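Research News

Contact Sensing Improves Robotic Food Cutting, Trireck Group Reports

The Trireck group at the Cuautle Institute for Applied Automation has completed the first full evaluation of its method for teaching a robotic arm to cut food with an ordinary kitchen knife. The results were presented to members and partner laboratories at the Institute's winter meeting on Saturday, December 3, 2022.

Cutting remains a difficult task for robots. The shape of the food changes with every stroke, the blade hides part of what the cameras need to see, and a small error in height can leave a slice half attached or drive the edge hard into the board. Earlier systems at the Institute followed a fixed path worked out before the first cut. They performed acceptably on firm, regular items such as carrots and poorly on anything hollow, curved or slippery.

The new method, named Cledalell, divides each stroke into two stages. In the first, a camera-based model proposes where the blade should land and at what angle. In the second, which begins at first contact, control passes to a policy that relies mainly on the forces measured at the wrist. The policy decides how far to press, when to draw the blade back and when the board has been reached.
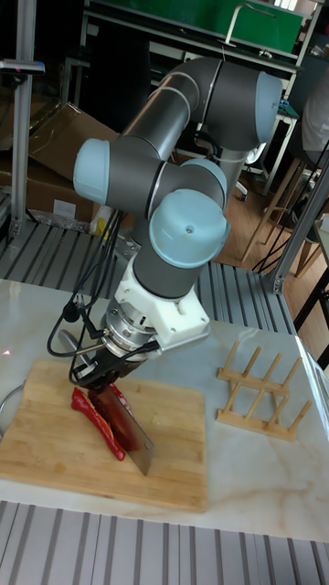

Training data were gathered from human demonstrations. Operators guided the arm through 2,172 strokes, of which 1,675 were kept after review. Strokes were removed when the food rolled before contact or when the force record was incomplete. No simulated data were used at any stage, a decision the group expects to revisit as the range of foods grows.

The evaluation, carried out in August, consisted of 213 strokes on foods that did not appear in the training set. A stroke was counted as successful only if the piece separated completely and the force on the board stayed below a set limit. The method failed on 55 of these strokes. Most failures occurred near the narrow end of the item, where the remaining piece was light enough to turn under the blade. Incomplete cuts through tough skin made up most of the others.

"The vision model was rarely the cause," said Samran Nakpan, who led the evaluation. "When a stroke failed, the blade had usually landed in the right place. What went wrong happened in the moment after contact, and we can now study that moment in some detail."

The group will next examine whether a second arm, used only to steady the food, reduces failures at the narrow end. This work will be conducted jointly with Brimeck, which is preparing the holding tool. Partner laboratories wishing to use the stroke records may apply through the Institute's research office. Applications should state the intended use and the type of arm on which the data will be tested.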